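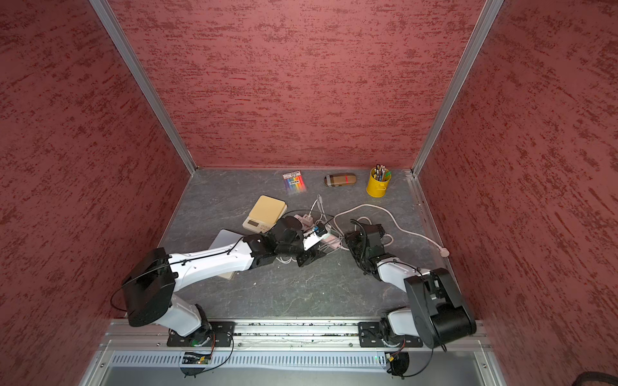 Fig. 4.1 Desk things waiting for a place: markers, glasses case, pen cup, small scale, power strip.

Chapter 4
Small Things and Their Cords

In this chapter: sorting by use. Containers that stay open vs. containers that close. Cords. The weigh-and-pack method (short version, full one in Chapter 8).

Key words: home spot, open holder, sleeve, cord run, loose row

Start with the figure. Office things and a kitchen scale, all on one gray surface. Typical. Most desks Yolanda Salazar sorted for the Quintero office move looked like this by the second hour, things from three rooms and no plan yet.

4.1 What holds what

Open holder: the yellow pen cup. Fast to grab from, fast to overfill. Once it's packed, pulling one pencil brings up two more. Rule of thumb, if you have to dig, split it.

Sleeve: the colored markers in their clear packet. You see every cap without opening anything. Good for sets. Bad for single pens, they slide to the bottom and get lost.

Closed case: the brown plaid glasses case. One case, one job. Do not let paper clips move in. They will.

4.2 Cords first or cords last?

Last, in most books. We say first. A power strip with tangled white and black cords takes up more room then anything else its size, and a long cable looping out to one side claims all the floor it crosses. Trace each one to its plug. Label both ends. Then decide where the strip lives, and only after that the rest.

Note for the Kornow shelf system: strip goes at the back, left or right, never the middle. Shelf depth 19 inches, see table at end of chapter.

4.3 The scale

Small kitchen scale, square platform. Why on a desk? Postage, mostly. Also usefull for packing: weigh the empty box, fill, weigh again, write both numbers on the lid. Keep the display facing you. Limit for a hand-carried box in this course is 50 pounds, and a small scale won't read that, so weigh in batches and add.

Before you go on

Clear one surface at home. Group by use, not by size. Write down the home spot for each group. Bring the list, we use it in 4.4.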